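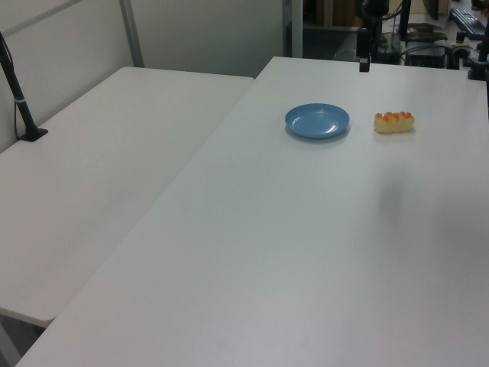 Benvinda Gouveia wrote to ask whether it's really worth teaching a child to plate up pretend food, when at her house the play cakes mostly end up under the couch. I have thought about her letter a good deal, and my answer is yes, with a bit of patience and a very small menu!

I started doing this with my grandson in May, after a long wet spell when we had run through every puzzle in the house. He was three then, and he loved to serve me things, usually by dropping them in my lap. We turned it into a little café called Brekis (his word, I have no idea where it came from), and over the weeks it became the quietest part of our afternoons.

What you need

One plate, child-sized, with a raised rim if you can find one. Plastic is fine. A plain light color helps the food show up nicely.
One play pastry to begin with. A yellow one like our cake roll, with the orange bumps on top, is easy to spot against a pale blue plate.
A clear stretch of table, wiped down first. White is lovely for this, but any plain top will do.

Setting the table

1. Put the plate down toward the far side of the table, but still where small arms can reach it. Too close to the front and an elbow will find it.

2. Lay the pastry to the right of the plate with a little gap between them. Resist the urge to put out the whole toy bakery – I did that the first time and we spent the afternoon sorting.

3. Take an order. Sit down, be a customer, and ask for "one slice of cake roll, please." Keep it short and say it the same way each time.

4. Let the child move the pastry onto the plate. Hands are fine at first. Once that's easy, after around 5 afternoons in our case, you can bring in play tongs or a big spoon.

5. Ask for it to be turned, so the orange side faces up. This is the fiddly bit, and also the bit he was proudest of.

6. Eat it, with plenty of noise, and hand the plate back. Then everything goes back where it started and the next customer comes in.

Adding more

When one pastry has become too easy, add a second, and take orders for one or the other. Two is plenty for a long while. Aníbal Louro tried this with his twins and found they did better with a plate each, which seems sensible to me.

Cleaning up

Plastic pieces can be washed in warm soapy water and left on a dish towel to dry. I keep ours in a shoebox with the plate on top, so that when the box comes out, the café is open.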